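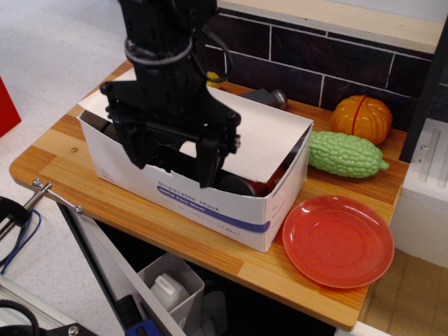
Jyoti Gautam asked whether the Wandberg stairwell would be repainted before or after the new handrails go in, as last time the painters had to come back twice. The chair replied that the handrails come first. The painters have been told and have moved their start to the week after.

Minutes of the Building Meeting, Flulbridge Court
Held Mar 13, 2025, in the ground floor meeting room

1. Minutes of the February meeting
Approved with one change. Under item 5, "north gate" should read "north door."

2. Stairwells and handrails
Continued from the question above. MacAulay will fit handrails on both sides in Wandberg, and on the wall side only in the east stairwell, where the steps are too narrow for two. Work takes 4 days. Residents on the upper floors asked for a notice under each door and not only in the lobby. Agreed.

The color for the walls was discussed again. The pale gray chosen in February stays. A request to paint the doors green did not get a second.

3. Laundry room
The second dryer is still out of order. Zenar came to look at it and says the drum bearing is worn. The repair is quoted at $516. A replacement machine of the same size is $800 with delivery, and the old one would be hauled away at no charge.

There was a long discussion. Several people felt the machine has been repaired often enough. Others pointed out that the other dryer is the same age and will likely need the same work soon, so it may be better to hold the money. It was moved and seconded to buy the replacement. Carried, with two against.

The lint trap sign has fallen down again and will be put back with screws.

4. Bicycles
The bike room is full. There are bikes without tags, some with flat tires, and residents with tagged bikes are leaving them in the hallway. Notices will be tied to all untagged bikes, giving the owners until the end of next month to claim them. Unclaimed bikes will be moved to the storage cage.

Jyoti Gautam asked that children's bikes hung on the wall hooks be left alone even if they have no tag. Agreed.

5. Heating
Complaints from apartment 217 about a cold back bedroom. The radiator was bled in February and the problem came back. MacAulay will check the valve while they are in the building for the handrails. No other apartments on that riser have reported trouble.

6. Other business
The lobby clock is slow. To be reset.

Recycling: pizza boxes are still going in the paper bin with food in them. A reminder will be added to the stairwell notice.

The request for a second key to the roof door was put off to the next meeting.

Next meeting: same room, same time. Items for the agenda should be left in the office mailbox a week ahead.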